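Category: Features / Automation and Robotics

The Nursery Test Room at Wandon

Before a service robot at the Wandon laboratory is allowed to move in a real building, it must first move in a simulated one. The nursery room is among the most heavily used of these virtual spaces. It was commissioned for the Brildale program, which is developing a mobile unit to tidy children's bedrooms and sleeping areas, and it is looked after with the same discipline as the physical cells on the ground floor.

The room itself is simple. Its walls are a plain pink, the floor has a wood grain, and the furniture is limited to small beds with cream frames. Simple rooms are easier to keep correct. When the unit misjudges a distance, the maintenance group needs to know whether the fault lies in the robot's software or in the room, and every additional item lengthens that inquiry.

Setup begins with the floor. The technician on duty loads the room, confirms that the floor and walls meet without a gap, and compares the position of each bed with the stored reference. A bed that has shifted by even a small amount will change the path the unit plans to its far side. The technician then views the room from several heights and angles, including tilted ones, as the unit's own cameras are seldom level when it turns or crosses a threshold.
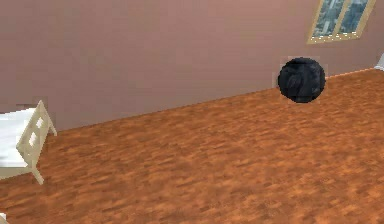 Loose objects receive particular attention. Each has two forms in the software: the shape that is drawn and a simpler shape used to calculate contact. If the two drift apart, an object may appear to rest on the floor while the robot behaves as though it were several inches higher. The standard remedy is to reload the object, let it settle for 540 simulation steps, and compare the two forms again. Objects that fail a second time are withdrawn and rebuilt.

Lighting is checked next. The Brildale unit relies on cameras for most of its decisions, and pale bedding against a pale frame is a known source of error. The laboratory keeps the light even for routine work and reserves harder conditions for a separate series of trials.

A full verification consists of 2,000 short runs, started in the evening and reviewed the following morning. In August the group traced a recurring fault to the contact shape of a footboard, whose openings had been treated as solid. The unit had been refusing to reach through them. The correction took 18 lines of configuration — the search for it had taken considerably longer.

The furniture models were prepared by Şimşekoğlu, a design office that also supplies the laboratory's kitchen and hallway rooms. Matching beds were requested so that the unit would have to tell one from the other by position and contents. The headboards carry the same animal figures in purple and light blue, and bedding may differ from one bed to the next.

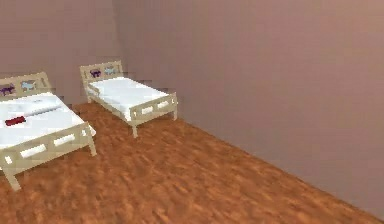

Handover to the Physical Cell

Once the room has passed verification, its layout is frozen and sent to the Olldale workshop, where a physical version is assembled for the real unit. Workshop staff measure the finished cell and return their figures to the simulation group, who adjust the virtual room to match. Changes made on either side are entered in a shared log and may not be used in testing until both groups have signed the entry.

Last updated: August

Contact the features desk | Copyright Wandon. All rights reserved. | Back to top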